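Beard and moustache care: your questions
Updated August 2020

How often should I wash my beard?
Two or three times a week is plenty. Every day dries it out. Use a beard wash, hair shampoo is too strong for most faces.

Oil or balm?
Oil for short beards, balm once you need some hold. Both is fine. Oil first.

How much oil?
Few drops. Rinus light oil, start with three and see. If your collar's greasy you've overdone it.

It itches!!
Normal in the first few weeks. Don't shave it off. Oil at night, soft brush in the morning.

Do you do home visits?
Yes, Corkby and Rosenthal only. Need a chair, a plug and decent light, we bring the rest.

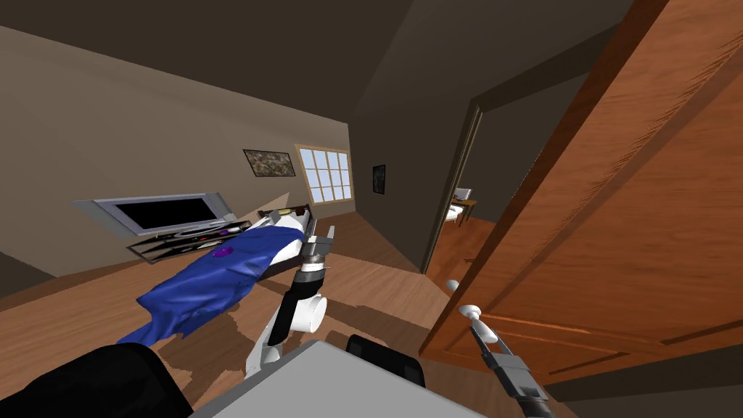
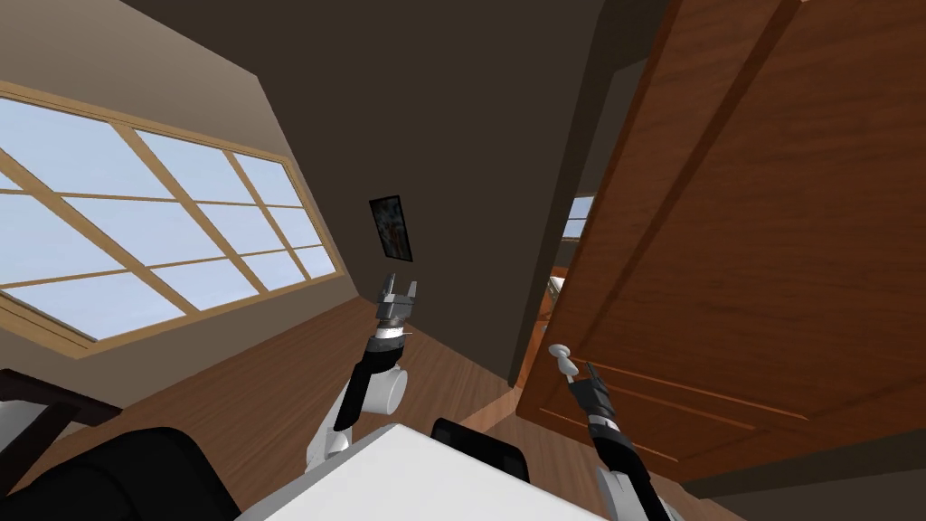

How long does a trim take?
Almost 19 minutes for a tidy up, longer for a full reshape. Come with it dry and combed and dont trim the neckline yourself first.

Can I dye it?
Patch test first, always, 48 hrs before. We don't do colour on broken or sore skin. Go a shade lighter than you think, beards take dye darker than head hair.

My moustache won't curl
Probably too short. Leave it till June-ish next year then try wax. Warm it on your thumbnail, work from the middle out.

Who do I ask for?
Binta Etim does all beard bookings. Leave a message if she's with a client, she'll ring back teh same day.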